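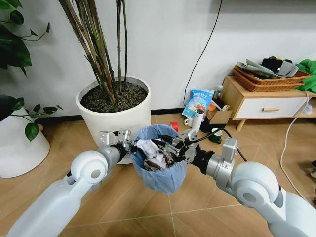

Issue 40, page 4

I got to Blažena Štěpánek's kitchen with wet shoes and no umbrella, and before I'd even found my notebook she had put a bowl of plum dumplings in front of me. "You can't talk about food on an empty stomach," she said. "Well, you can, but you'll be cross about it." So that's how we began, me with a mouthful and her doing all the talking, which suited both of us fine.

If you shop at the Thursday market you'll know her stall, Nirkia, the one with the green awning and the queue. She sells pickles, mostly. Cucumbers, of course, but also beetroot with caraway, little pale turnips, and a cauliflower in mustard that I have been known to eat standing up at the fridge (sorry, but it's very good). She took the stall on after she left the bakery at Kollár, where she'd been getting up in the dark for years and had gone off bread completely.

"I couldn't look at a loaf," she told me. "My sister would say, have some toast, and I'd have to leave the room. Pickles don't need you at three in the morning. You put them in the jar and you go to bed."

Her first batch was a disaster. She'd used her grandmother's recipe, which gives the salt as "enough", and she guessed wrong. The whole lot went soft. "Like eating a wet sock," she said, quite cheerfully. She rang her cousin, Anežka Štefanec, who has made pickles all her life and never written a word of it down, and Anežka came over on the bus with her own scales and stood at her elbow until it was right.

I asked what the secret was. She gave me a look.

"Weigh the salt. That's it. People want me to say something about the moon."

She did have a bit more to say once I'd pushed her. Small cucumbers, picked that morning if you can get them. Cut the flower end off, just a sliver. A leaf in the jar – she likes blackcurrant, Anežka swears by horseradish, and they've had words over it. Keep everything under the brine. And wait! She says most people open the jar far too early because they're nosy.

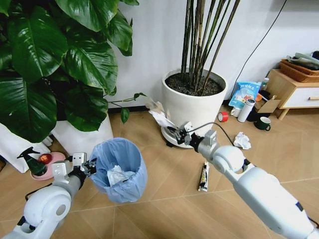 Bin with blue liner, tissue inside

We talked a lot about waste, as it's a thing she minds about. The bent cucumbers from the Gakum farm used to be ploughed back in, and now she buys them cheap and slices them for sandwiches. Turnip tops go into soup. Even the old brine gets used, in potato salad or in her rye crackers (yes, she's back on speaking terms with flour). I tried one of the crackers and then I tried another one, and she moved the plate nearer to me without saying anything.

Last winter she got an order for 1000 jars from Fadow, the deli people, and I wanted to know if she'd been tempted to go bigger. She pulled a face. She did the order, with Anežka and a hired kitchen and a lot of strong coffee, and she was pleased with the money. She also didn't want to see a cucumber for weeks.

"They asked for the same again and I said half. They said, but you could grow. I said, I'm 2 metres from my own bed when I finish work, why would I want to grow?"

She still does a few for them in the autumn, when the beetroot is at its best. The rest goes to the stall, and to the neighbours, who bring back the empties and leave them on her step. While I was there somebody knocked and it was a bag of clean jars and a marrow. She looked at the marrow for a good while.

"What would you do with that?" she said.

I said chutney. She said everybody says chutney. In the end she thought she might try it in the mustard, cut thick, with a bit more sugar than the cauliflower gets, and have it ready to sell by July. I've asked her to keep a jar back for me. I went home with the beetroot, two of the sliced cucumbers and a borrowed umbrella, and I need to take that back to her on market day.

Contact us | Copyright, all rights reserved | Back to top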